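**Ticket 800: green cloths leaving lint and not folding square**
Site: Trunthorpe, folding table
Opened: 12/2/18
Priority: low
Status: open, waiting on Pramberg

**Problem**

Green cloths from the Skavitia order won't hold a square fold. The corners creep out of line after the first fold and the stack leans. Also getting green lint on the other colours. Started after the May reorder. The older batch never gave us any trouble.

**What we've tried**

- Washed 12 on warm with no softener. Lint was better, fold no different.
- Washed another 12 on cold. Same result.
- Dried flat instead of tumbling. Corners sat a bit better, but it takes too long.

Checked the weave at the corners next.

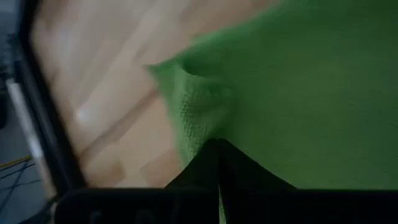

The hems measure the same on all four sides, so it isn't the cutting. My guess is the fabric has shrunk more one way than the other. Laid a new one over an old one and it came up 2 cm short on one side. Put 23 aside with a tag on them, please don't put those back on the shelf.

**Comparing with other colours**

Lozano asked if it was only the green. Went through the orange and both blues on the same table. Orange folds fine. The pale grey-blue has more texture and creases easily, but it comes out square if you smooth it from the middle first.

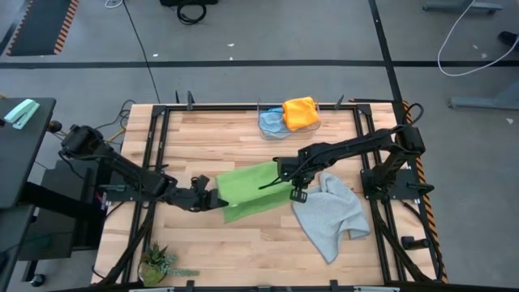
*Green cloth in the centre, pale grey-blue beside it, orange and light blue in the clear bin.*

**Workaround for now**

Fold the green ones lengthwise first, press the crease with your palm, then bring the short ends in. Wash them apart from everything else.

**Next**

Pramberg to confirm whether they'll swap the tagged ones. Will update when they reply.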